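Plundale plant moves garment prep to two-arm cell, reassigns folding staff

Reading time: 4 min

The Plundale garment finishing plant has put a two-arm robot cell on its second preparation line, where returned and overstocked knit goods are opened out, checked and folded for repacking. The cell went into regular use in October. It handles cotton knits only, in one shift, next to the manual tables that still take everything else.

Until this fall each item on the line was handled by one person from start to finish. The operator took it from a bin, shook it out, looked for stains and open seams, folded it around a board and placed it on the outfeed. The plant employs 145 people, of whom 25 work in preparation. No jobs in the department were cut with the change, according to the plant's notice to employees, but the content of several of them is different.

The cell was integrated by Okeke, which also supplied the control software. The tables came from Stondby. Iltetti, the plant's parent company, paid for the installation under its yearly equipment budget and has not published the cost.

In the new arrangement the robot does the spreading and the first folds. An operator loads the garments, inspects them once they are open, and clears any that the cell gives up on. One operator covers the cell during a shift, and the position rotates every 2 hours. Under the old setup, people stood at the same folding table for the whole shift apart from breaks.

The notice lists three changes in duties. Inspection is now a separate task with its own written standard. Clearing a stopped garment requires a half-day of training, including lockout of both arms. Operators also enter a reason code each time they step in, which adds a screen task to a job that had none.

The codes are the part of the change that has drawn the most comment on the floor. The first version had too many of them, several hard to tell apart, and operators tended to pick the one at the top of the list. Okeke shortened the list after the first weeks. In the latest full production week reported by the plant, the cell took in 1199 garments. The plant did not give a matching number for the manual tables - the mix of goods there is different, and a direct comparison would say little.

Work at the cell on gray knit goods: 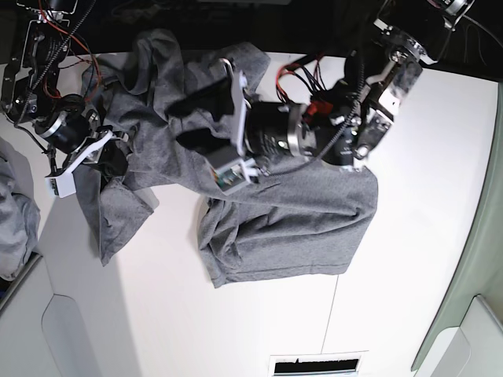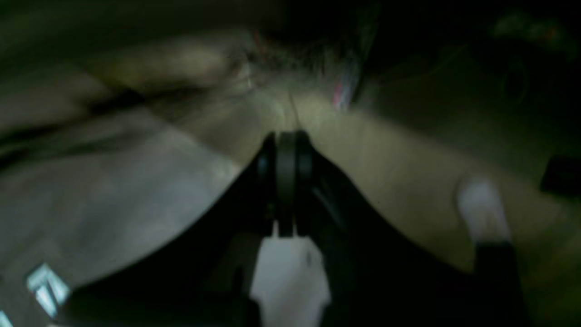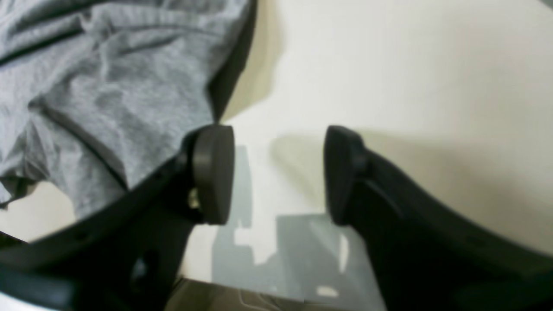

Spreading is the slowest step in the cell and the one that decides how often an operator is called. A knit garment has no fixed shape, so the software has to find a usable edge or fold before the arms can pull in a useful direction. In the overhead view one side of the garment is a fairly smooth panel with a straight edge while the other is still bunched up, and the operators are trained to leave a garment in that state alone. Stepping in early stops both arms and usually costs more time than the robot would have spent. The stated rule is to wait until the cell signals that it has given up, then lock out, shake the garment by hand and reload it.

The rule took some getting used to. Experienced folders can see the answer several moves ahead, and the plant acknowledges that watching a slow attempt is tiring in its own way. The rotation interval was set partly for that purpose. Employees have asked for a seat at the cell, and a sit-stand stool is being tried on one of the rotations.

Physical load is down at the position. Reaching across the table was the main complaint in the old folding job, and the operator at the cell now reaches only to load and clear. Lifting is the same as before, as the bins were not changed. The plant intends to look at bin height next, which would affect the manual tables as well.

Pay grades have been a slower matter. Operators trained to clear the cell are currently paid the preparation rate plus a fixed supplement for the shifts they cover. Whether the position becomes a grade of its own is to be settled when the trial period ends. Until then the training is open to anyone in preparation who asks for it, and shift leads have been told not to assign the cell to untrained staff to fill a gap.

Garments with buttons, zippers or linings remain at the manual tables. So do very small sizes, which the cell is not set up to handle. Dark knits were added to the robot's list and then taken off again after too many stops; Okeke is working on the lighting and expects to retest them before the end of the trial.

A second cell has been discussed for the Plundale site but not ordered. Iltetti says the decision will depend on the number of operator calls per shift and on the results of an employee survey to be held at the end of the trial. The survey will cover the preparation department and the packing line that receives its output.

Contact the newsroom | © All rights reserved | Back to top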